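**8 Apr 2020 – test kitchen notebook, caramel and brittle**

Picking up where I left off with the peanut brittle, which I promised Darius Jitaru I would have sorted before we print the new recipe cards. I had a good long morning at the stove and I'm feeling much more cheerful about the whole business than I was last week!

Batch one was the old card exactly as written: sugar, corn syrup, water, butter, and the soda stirred in at the end. It came out glossy and pretty but hard enough to worry a dentist. I let it go to 305 on the probe before I pulled it, and the pot kept climbing after that (my heavy pot holds its heat far longer than the thin one Derek Whitlock uses, so his notes and mine never quite match). Color was a shade past amber. Flavor was lovely, a bit of a bitter edge that I happen to like and Darius does not.

Batch two, same quantities, but pulled at 298 and the soda sifted first. Much better. The foam came up evenly and I didn't find those little yellow specks of soda you get when it clumps. It snapped cleanly once it cooled and didn't glue itself to my back teeth. I used the Kinsella butter for this one, salted, and left out the extra pinch of salt.

Batch three went wrong, and it was my own fault – I stirred after the syrup had started to boil, chatting away, and some crystals from the side of the pan got in. Grainy all the way through. I've kept it in a jar to crush over ice cream, so it isn't wasted. Note to self: wash down the sides with the wet brush, put the lid on for a couple of minutes, then leave the thing ALONE.
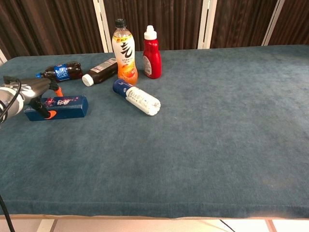
*Page last changed: April, after the fourth batch*

Batch four was batch two over again with the peanuts warmed in the oven beforehand. I'd always thought this was fussy, and I take it back. Cold nuts drop the syrup so quickly that it stiffens before you can spread it, and you end up chasing it across the sheet with a spatula. With warm nuts I had plenty of time to tilt the pan and pull the edges thin with two forks. This is the one I'd put on the card.

Yield, for the costing sheet: 2053 grams from the 4 batches together, counting the grainy one. I weighed it all in one go at the end, which was silly of me, so there's no figure for each batch. Will do it properly next time.

A few other bits while I remember them:

- The Flondik probe reads 2 degrees high in boiling water. I've taken that off every temperature written here, so please don't take it off again.
- Parchment beats the buttered sheet. The buttered one left a greasy film on the underside and the brittle went soft there after lunch.
- Humidity matters more than I'd like. I had the pasta water going for more than an hour next to batch one, and the pieces I left out on the counter were tacky by the time I'd washed up.
- We're low on light corn syrup. Dark is fine for the pecan version but it muddies the peanut.

Derek asked whether the slow cooker could hold a batch of caramel warm for dipping apples. I think so, on Low with the lid cracked and a splash of cream to loosen it, but I haven't tried it and I'd want to watch it closely the first time. The Ketthorpe order wants apples as well as brittle, so it's worth an afternoon.

Still to do: pecans, the dark syrup, and one batch in Derek's thin pot to see how far it coasts after it comes off the heat. Batch four is in the blue tin on the top shelf. Help yourselves, but leave me a decent handful for the keeping test, please!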